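Zwischenbericht an die Förderstelle: Grabinschriften und Graffiti aus dem Umfeld römischer Arenen

Projekt Mutiso, Berichtszeitraum Februar bis Mai

Seit dem letzten Bericht ist viel passiert, und das meiste davon macht richtig Freude. Die Aufnahme der Inschriften in die Datenbank Onus läuft stabil, wir haben jetzt 616 Einträge mit vollständiger Lesung, Übersetzung und Fundortangabe. Davon nennen 213 einen Gladiator mit Namen, und bei 109 ist auch die Kampfgattung erhalten, also etwa Murmillo, Retiarius oder Thraex. Im Antrag hatten wir für diesen Zeitpunkt deutlich weniger angesetzt!

Was wir bisher sehen

Besonders ergiebig sind die Grabsteine, die von Ehefrauen oder Kameraden gesetzt wurden. Sie geben oft das Alter an, manchmal die Zahl der Kämpfe und gelegentlich auch, wie oft jemand unentschieden vom Platz ging oder begnadigt wurde. Wer nur die Leinwandversion der Arena kennt, wird sich über die vielen Begnadigungen wundern — uns ging es am Anfang nicht anders. Vorsichtig bleiben wir trotzdem: Einen Grabstein bekam, wer jemanden hatte, der ihn bezahlte, und die früh Gefallenen fehlen vermutlich zum großen Teil.

Die Graffiti sind mühsamer. Bei den eingeritzten Kampfergebnissen mit den Kürzeln v, m und p (vicit, missus, periit) haben wir jede ältere Lesung noch einmal gegen Fotos oder Nachzeichnungen geprüft. In bis zu 35 Fällen werden wir eine andere Lesung vorschlagen, meist geht es um einen einzigen Buchstaben, der dann allerdings über Leben und Tod entscheidet. Die Liste liegt als Entwurf vor und geht nach der Sommerpause in die Begutachtung.

Abweichungen vom Arbeitsplan

Das Kapitel zur Verpflegung in den Gladiatorenschulen verschiebt sich um ein Quartal. Die antiken Bemerkungen über Gerste und Bohnen sind schnell zusammengetragen, die Fachliteratur zu den Knochenfunden ist es nicht. Dafür ist die Karte der Fundorte früher fertig geworden als geplant und in Flukstead schon im Einsatz. Mehrkosten entstehen durch den Tausch nicht, die Mittel für Hilfskräfte wandern lediglich in den Herbst.

Öffentliche Werkstatt

Der erste Werkstattnachmittag in Pleltton war bis auf den letzten Platz belegt. Gelesen wurden gemeinsam sechs kurze Inschriften, alle mit Abkürzungen, und nach einer Stunde löste die halbe Runde D M ohne Hilfe zu Dis Manibus auf. 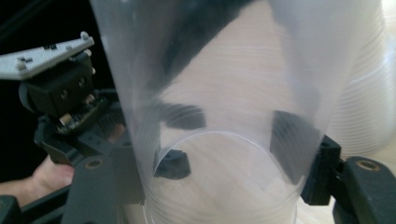

Mutua Simiyu fragte in der Rückmelderunde, warum so viele Kämpfer auf ihren Steinen griechische Namen tragen, auch weit im Westen, und ob das Künstlernamen gewesen seien. In vielen Fällen wohl ja, und gerade deshalb bekommt Onus jetzt ein eigenes Feld für Kampfnamen. Die Nachträge dafür haben wir im Mai begonnen.

Nächste Schritte

Bis zum nächsten Bericht wollen wir die Kampfnamen durchgängig erfasst und die Liste der neuen Lesungen eingereicht haben. Ein zweiter Werkstattnachmittag ist zugesagt, diesmal mit Graffiti. Den Verwendungsnachweis reichen wir wie vereinbart getrennt ein.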